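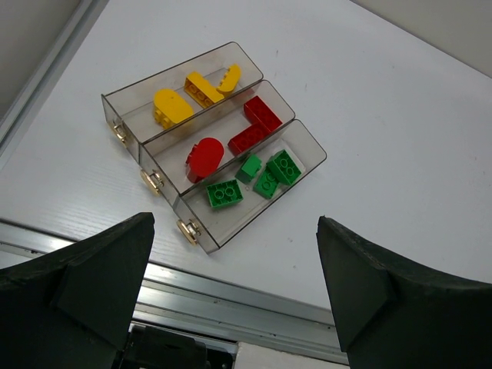 Yellow, red, green. The smoky drawers with the little gold knobs have a new job!

Apostolos Kokkinos
June 20, 2019

OK, brick sorting thread. A few of you asked how I got from the Big Tub of Everything to this, so I'm going to write it all down while I'm still excited about it.

Background: we had one storage tub. Every toy brick that ever came into this apartment went into it. If you wanted a red one you put your arm in up to the elbow and stirred. The noise! My downstairs neighbor knew exactly when we were building a castle.

The clear organizer wasn't bought for bricks. It was on my desk holding paper clips, dead pens and a great many takeout soy sauce packets. Three long compartments, see-through gray, a gold-colored knob at the front of each one. I've always loved those knobs. They make it look like tiny furniture for a very stylish mouse.

One evening in May I tipped the desk junk into a shoebox (it's still in the shoebox, don't ask) and put a few bricks in just to see. And the colors! Yellow through smoky plastic looks like honey. I stood there grinning at it like I'd invented something.

So, first big question: sort by color or sort by shape? People have FEELINGS about this. The serious builders will tell you shape, every time, because a red brick is easy to spot in a pile of mixed bricks but one little curved piece in a pile of red is a nightmare.

They're right, and I still went with color. My daughter is 3. She can put a green brick with the green bricks all by herself and she's so proud when she does. She can't sort by number of studs yet, and I don't want cleanup to turn into homework.

My son is older and he's on the side of shape. He has drawn up a plan. It has arrows. We've agreed that he can run his own box however he likes and that nobody touches it, me included.

Important: this organizer does NOT hold the whole collection. Not even close. The bulk of it lives in fabric bags now, one color per bag, hung on hooks inside the closet door. The tray is only for whatever we're building with at the table right now. I call it the tasting menu. The kids do not call it that.

That split changed everything for us. Before, building meant dumping the tub on the rug and then living with the rug for the rest of the week. Now we pick a few pieces from the bags, drop them in, carry the tray to the table and get going. Small piles, small mess, and I can walk barefoot again!

I'm extra fond of the rounded ones, by the way. The half-circle pieces, the little arches. A plain rectangular brick is useful but give me a curve and I'll build you a sunrise, a snail, a very wonky bridge. Last night's yellow arch was a banana for most of dinner.

How the actual sorting went, for anyone staring at their own tub:

I spread an old bed sheet on the floor and poured everything in the middle. Then I gave each person one color. Only one. You go hunting for your color and ignore everything else. It's so much faster than picking up a brick and deciding where it belongs, over and over.

We set a timer for 14 minutes, then took a snack break, then went again. I've no idea why I picked 14. My son says it was because 15 sounded long, and he may be onto something. We did three rounds the first night and the rest over the next few evenings.

When you're done, grab the corners of the sheet and the leftovers slide into the middle. Ours included two buttons, a hair clip, a raisin I'd prefer not to discuss, and one doll shoe that has been missing so long the doll has moved on.

Then we washed them. Put the bricks in a mesh laundry bag, swish it in a basin of lukewarm water with a bit of dish soap, rinse, and lay them out on towels. Leave them overnight. I got impatient and bagged the blues too soon and had to take them all out again because there was water sitting in the studs.

The drawers got a wash too. Soft cloth, soapy water, and dry it right away or the clear plastic dries spotty. Please don't use a scratchy sponge on this stuff! I did that to a different box years ago and it's been cloudy ever since.

Several people want to know which organizer it is and I really can't tell you. There's no label left on it. I got it at Keskin, the household place by the bus station, from a mixed bin where everything cost 50 cents. I'd look in the bathroom and makeup section of whatever store you've got. That's where these tend to hide.

If your table is white like ours, the clear kind is a joy, you see every color at a glance. Opaque boxes look neater on a shelf but the kids forget what's in them within an hour. So do I.

A couple of things I'd do differently. I'd have washed first and sorted second, because sticky bricks make sticky hands make more sticky bricks. And I'd have hung the bag hooks lower. My daughter can fill the green bag but she can't reach to put it back, so guess who's on call.

Somebody asked what we do with half-finished builds when it's time to eat. They go on a baking sheet and the baking sheet goes on top of the bookcase. We're down one baking sheet. I've made my peace with it.

And for those asking about mixed-color builds: yes, of course we mix! The sorting is only for putting away. My daughter's latest is a red house with a green roof and yellow something-or-other on the front. She says it's the mail.

Cleanup takes us 10 minutes now, and that's with a 3-year-old saying goodnight to individual bricks. The tub used to be quicker, sure -- shovel it in, lid on -- but then you paid for it the next morning.

Next project is the crayons. They're in a cookie tin and most of them have no paper left, so I'm not even sure which are black and which are dark blue. If you've got a good crayon system, tell me everything. I have hooks left over.

Oh, and the soy sauce packets: yes, I checked the dates. We're having dumplings tonight with the ones that made it.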